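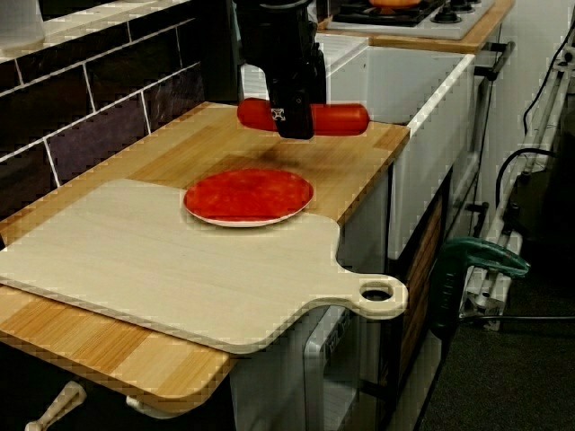

Notes for the Brindale talk, 4/20/22

Start with why we went. We had read the Orkach write-up in March and wanted to see the arm working before we put any money in.

Grada ran the visit. Two groups, ours in the morning. Safety talk first, then straight to the toy kitchen. Say that it is a toy kitchen, people at the back may not know. Plastic food, a sink, a hob, tiles behind.

The jobs on the day were small ones. Pick a thing up, put it somewhere else. The rolling pin was one, the red sausage on the board was another. (Pause. Let them look.)

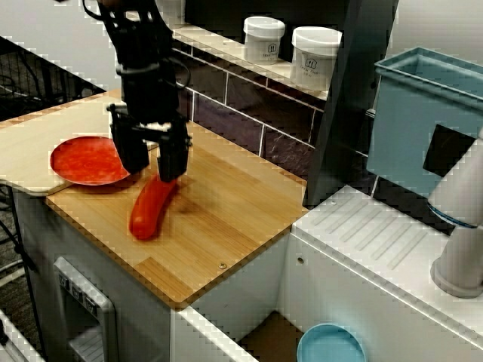
Grada's target for each job is 200 tries, then 100 more with the objects moved. That makes 300. Give the numbers slowly, they got lost last time.

We stayed for 19 tries and asked to stop twice to ask questions. Staff were fine with that.

Questions we put to them:
How long to set up a new job? Half a day.
Who resets the board? A person, every time.
Can it work next to the public? Not yet.

Mention Ondrejka, who are booked for the autumn open day. Sign-up sheet is by the door.

Next slide is costs.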